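手首カメラ付きグリッパの比較手順(Tesasanoアーム+Drisixコントローラ)

最終更新:2020年4月11日
執筆:Horacio Painemal

アームの先端を付け替えながら、グリッパと手首カメラの組み合わせを比べるときの手順をまとめておく。対象はTesasanoのアームにSkoruraとÖbergのグリッパを交互に取り付ける構成で、コントローラはどちらもDrisixを使う。把持力の測定は別ページに書いたので、このページではカメラの取り付けと映像の比較だけを扱う。

用意するもの

・Tesasanoアーム本体と手首フランジ用アダプタ
・Skoruraグリッパ、Öbergグリッパ
・手首用の小型カメラとブラケット
・Drisixコントローラと非常停止ボタン
・六角レンチ、結束バンド、マスキングテープ
・記録用の表(紙でも表計算でもよい)

アダプタのねじは付属品を使う。長いねじで代用するとフランジの奥に当たり、締まったように見えてグリッパが浮く。一度これで半日つぶした。

手順1 アームを退避姿勢にして電源を落とす

Drisixの画面から退避姿勢を呼び出し、停止を確認してからモータ電源を切る。ブレーキのない関節があるアームでは、電源を切る前に手で支えておく。ケーブルを抜くのは表示灯が消えた後にする。

手順2 グリッパを取り付ける

アダプタの位置決めピンを合わせ、ねじを対角の順に仮締めしてから本締めする。最初はSkoruraから始める。Öbergは外形がひと回り大きく、先に付けるとブラケットの位置をそちらに合わせてしまい、あとでSkoruraに戻したときに指がほとんど映らない。

配線は手首のまわりに余裕を持たせて固定する。手首を左右に90度ずつ手で回し、線が突っ張らないことを確かめる。突っ張る場合は結束バンドを切ってやり直す。後から線だけ引き出すと、反対側に回したときに引っかかる。

手順3 カメラを仮固定する

ブラケットの長穴には3か所の目印を付けておく。手前から順に位置A、B、Cとする。位置AとBの間隔、BとCの間隔はどちらも8ミリ。仮固定にはマスキングテープを併用し、位置を決めてからねじを締める。

カメラの向きは、指の先端が画面の隅に入るように合わせる。中央に指が来ると対象物が隠れる。逆に指がまったく入らないと、人が映像を見て操作するときに距離感がつかめない。

手順4 Drisixで映像の設定をそろえる

比較の前に、露出、ホワイトバランス、解像度を固定する。自動露出のままにすると、銀色の指が近くにあるかどうかで背景の明るさが変わり、グリッパの差なのかカメラの差なのか区別できなくなる。

固定値は、一番暗い対象物にカメラを向けた状態で決める。黒い樹脂の部品がつぶれず、金属の反射が広がりすぎないところを選ぶ。設定は名前を付けて保存し、グリッパを替えた後も同じものを読み込む。Drisixは再接続時に自動露出へ戻ることがあるので、読み込んだ後に画面の表示を見て確認すること。

手順5 観察姿勢を登録する

対象物のまわりに16の観察姿勢を登録する。上から見下ろす姿勢だけで済ませず、張り出した部分の下をのぞき込む姿勢も入れる。平らな机の上の箱ばかりで比べると、どのカメラ位置でも似たような結果になり、差が出ない。

登録は低速モードで行う。張り出しの下に手首を入れるときは、カメラよりもブラケットの角が先に当たりやすい。画面には映らない部分なので、横から目で見ながら動かす。

Öbergに替えたときは、登録済みの姿勢をそのまま再生しない。指の長さが違うため、Drisixのツール設定を切り替えてから、1姿勢ずつ手動で送って確かめる。

手順6 静止画を撮って見比べる

各姿勢でアームを止め、揺れが収まってから静止画を保存する。ファイル名にはグリッパ名、カメラ位置、姿勢番号を入れる。見る項目は次のとおり。

・指がどの隅に、どのくらいの大きさで入っているか
・指がぼけているか、輪郭まで見えるか
・小さな部品(ねじの頭、短い突起など)が見分けられるか
・暗い部品どうしの境目がわかるか
・床や背景の模様が対象物と紛れないか

指のぼけは減点しない。手前の指にピントを合わせると、作業する距離の部品が甘くなる。開閉の状態はDrisix側の数値でも読める。

次の1枚では、銀色の指が左下の手前に大きくぼけて入り、黒い円柱のすぐ手前に位置する。濃い灰色の覆いの縁の下に黒い突起が並び、その右には小さな銀色のねじの頭も見える。記録表には、指は左下、ねじは判別可、と書く。

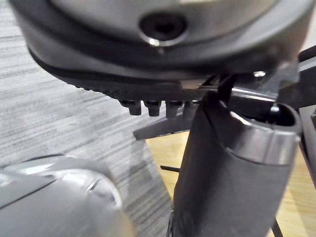

手順7 結果を表にまとめる

行に姿勢番号、列にグリッパとカメラ位置を取り、見分けられた項目に丸を付ける。迷ったものは三角にして、その場で静止画を見直す。後日まとめて見直すと基準がずれる。

丸の数だけで決めず、実際の作業で使う姿勢の行を優先して読む。同じ程度なら、手首を回したときに配線の余裕が大きいほうのカメラ位置を選ぶ。

使う位置が決まったらマスキングテープをはがし、ブラケットのねじを本締めする。締めた後に姿勢をひとつ呼び出して静止画を撮り直し、仮固定のときの画像と指の位置がずれていなければ、その設定をDrisixに保存する。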